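Monday, 9 December 2024

I pack produce boxes at Huanca. We send out nearly 3000 a week in the busy part of the year, and there are 11 of us on the packing side. In November the company told us it was looking at robot arms from a firm called Midik, and I said I would write down how it goes.

The first thing that changed was the break schedule. Two of us at a time now leave the line to help with the trials. We say how we pick things up, which fruit bruises, and what goes in first. I have done this job for 15 years and had never had to put it into words. Bananas go in before apples on my line, but not on the other one, and we argued over that for most of an afternoon.

The work itself is small so far. One basket, a couple of pieces of fruit, one word to go by.

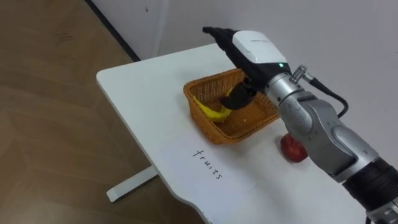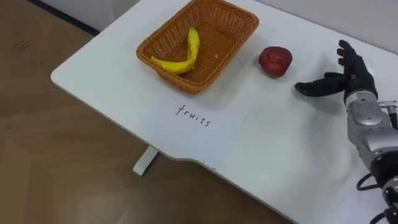

The pay rate stays the same for trial hours. I asked for that in writing and got it. What I don't have in writing is what happens to the evening shift, where the newer people are. The manager says the arms would take the repeat orders and we would move to checking and special orders. Checking means standing still more, and my knees don't like that.

The next meeting is after the holiday orders are out. I'm going to ask about the evening shift again.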